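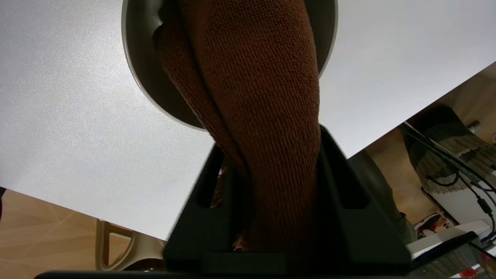 Philomena Nic Aodha

Machines and Housework, notes for session 8
Handout, 10/23/26

Reading: the chapter on laundry in the course packet, plus Marisol Ospina's short piece on why her dishwasher is the best robot she owns. If you only have time for one, read Ospina. She is funnier and the chapter repeats itself after the second section.

1. Where we left off

Last session ended in an argument about whether a washing machine counts as a robot. I'm closing that argument. For this course, a machine that does a chore inside its own box goes on one list, and a machine that has to come out and deal with your stuff where you left it goes on the other. The first list is long and mostly a success. The second list is what we are here for, and it has been five years away for as long as I have been teaching.

2. The towel problem

Ask people which chores they'd hand over first and folding comes up early. It looks like a gift to the engineers. A towel is a flat rectangle, nothing on it is sharp, and if you drop it you have a towel on the floor.

The trouble is that a towel is a flat rectangle only after somebody has folded it or laid it out. Before that it is a lump. The corners are in there somewhere. A cup can be described with a few numbers: where it is, which way it's facing, how wide. For a lump of cloth there is no short description, and every time you pull on it you get a different lump.

Two fingers make this worse. You have ten, and you cheat constantly. You pinch with a few and smooth with the rest, you pin one edge against your stomach, you give the thing a snap in the air and let gravity find the corners. A two-finger gripper can pinch. After pinching it can let go, or pinch somewhere else.

Try it at home before next time. Take one dish towel, crumple it, and fold it in quarters using only the thumb and first finger of one hand. Write down each time you let go and grab again. Bring the number. Ermira Halilović's section did this in April and the lowest count was 3, which I do not believe.

3. Other people's tables

Now add the rest of the kitchen. A demonstration table has a few things on it, spaced out as if they'd been introduced to each other but hadn't hit it off.

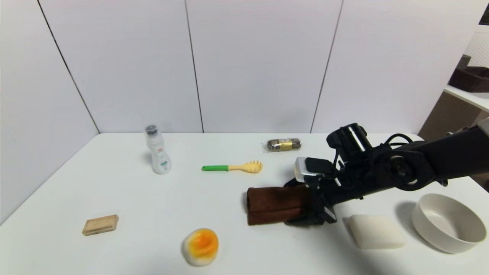 The question to put to any demo is what the machine would have to know about each thing within reach. A bottle can be squeezed, up to a point. A bowl will take being grabbed by the rim but not being set down from a height. A sponge forgives nearly everything. An egg forgives nothing, and a toy egg forgives everything while looking a lot like an egg. You sort all this out with one glance and a lifetime of breakages. The machine has to get it from somewhere too, and the usual answer now is a very large pile of recorded attempts.

4. How to read a success rate

From the Bremdale trial in your packet: 3869 attempts at cloth folding, of which 1583 were scored as finished without help. Please work out the percentage yourselves. Then look at what "finished" meant. The scorer, Ileana Iordache, was told to accept a fold if the cloth ended up smaller than it started and stayed on the table. I have seen teenagers held to a higher standard, though not by much.

Three things to look for in any paper or press release:

Who reset the table between tries, and how neatly.
Whether the cloth was one the machine had practiced on.
What speed the video is playing at. This is usually in small type in a corner — find the corner.

Compare the Plakstead shop-floor study, where the job was moving identical metal parts from a tray to a fixture. Far better numbers, much duller video. The parts came in the same way up every time, and people had arranged that. A good deal of what gets called automation is somebody tidying up ahead of the machine.

5. So, can they do it yet?

My answer for the exam board is "some of it, slowly, with supervision," and I notice that also describes my household. A fair version would be that single steps are getting good. Picking the cloth up is mostly fine. Finishing a whole basket, with the odd sock and the fitted sheet in it, is a different job, and the fitted sheet may be beyond all of us.

For next time: the Vulano and Leka handouts, both short. Amra Omerović is taking the first half hour and will want your towel numbers.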